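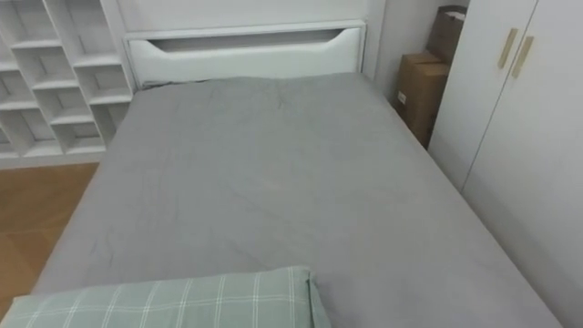 Adjunto 1: la cama de pruebas vista desde la cámara de cabeza, con la sábana gris y la almohada de cuadros.

Ticket 2629
Proyecto: Ollunis (club de robótica Cifuentes, grupo de manipulación doméstica)
Abierto por: Hatem Belkadi
Asignado a: Struan Chisholm
Prioridad: media
Estado: resuelto, pendiente de una comprobación
Fecha: 26 de agosto

Hatem Belkadi escribió:

¡Hola, Struan! Perdona que te escriba tan largo, pero prefiero contártelo todo de una vez y que no tengas que ir sacándomelo a trozos. Estamos con la tarea de la almohada (cogerla por los extremos, llevarla al cabecero y dejarla centrada) y el detector de bordes de Ellano se nos ha vuelto loco con la sábana. El contorno del colchón sale bien por el lado del suelo de madera, ahí el gris y el marrón se separan de maravilla, pero por el lado del armario blanco la línea se va hacia la puerta y el planificador cree que la cama es mucho más ancha. Y claro, el punto de destino acaba donde no debe.

Lo que he probado hasta ahora:
- Reiniciar el nodo de visión. Igual.
- Volver a calibrar la cámara con el tablero. El error de reproyección salió bajo, así que por ahí no creo que vaya la cosa.
- Bajar la exposición de 4000 a 2629. Mejora el cabecero, que es brillante, pero el lado derecho sigue mal.
- Estirar bien la sábana, por si eran las arrugas. Quedan algunos pliegues suaves hacia el cabecero y no cambia nada.

Te dejo la captura arriba. Los chicos de segundo están un poco desanimados (llevaban desde febrero con esto y ya les salía en simulación), así que cualquier idea es bienvenida, aunque sea rara.

Un abrazo,
Hatem

Struan Chisholm respondió:

Hola, Hatem, y gracias por el detalle, que así da gusto. He pasado tu captura por el detector en mi portátil y me sale lo mismo que a vosotros, cosa que me alegra bastante: el fallo viaja con la imagen y podemos olvidarnos del cableado.

Mira la esquina entre el cabecero y el armario, donde están los cartones. El detector engancha el canto vertical de la caja de abajo, lo une con el borde de la puerta y ya no vuelve al colchón. La parte baja del armario, además, está un pelín más oscura junto a la cama y el contraste con el gris se queda corto. ¿Podéis hacer esto, por orden?

1. Retirad los cartones y lanzad el detector sin tocar nada más.
2. Si sigue igual, en el fichero de Listarbridge poned la longitud mínima de segmento en 685.
3. Activad el filtro de color antes del de bordes. Está desactivado por defecto, y la culpa es mía, que lo dejé así en la última versión.

Dejad la almohada donde está mientras tanto, con la funda verde salvia el segmentador la encuentra sin problemas y nos sirve de referencia.

Hatem Belkadi escribió:

¡Ya está, o casi! Sin los cartones el contorno mejoró en la zona del cabecero, pero se seguía escapando más abajo. Con el 685 y el filtro de color se quedó pegado al colchón en todas las pasadas de la tarde. La almohada llegó a su sitio, algo torcida, y hubo aplausos y todo.

Nos queda una duda: al apagar la luz del techo y encender solo la lámpara, el borde tiembla. ¿Abro otro ticket o lo seguimos por aquí?

Struan Chisholm respondió:

¡Qué buena noticia, felicita a todos de mi parte! Abre otro para lo de la lámpara, por favor, y adjunta una captura con cada luz. Este lo dejo sin cerrar hasta que repitáis la prueba con los cartones otra vez en su rincón, con los ajustes nuevos puestos.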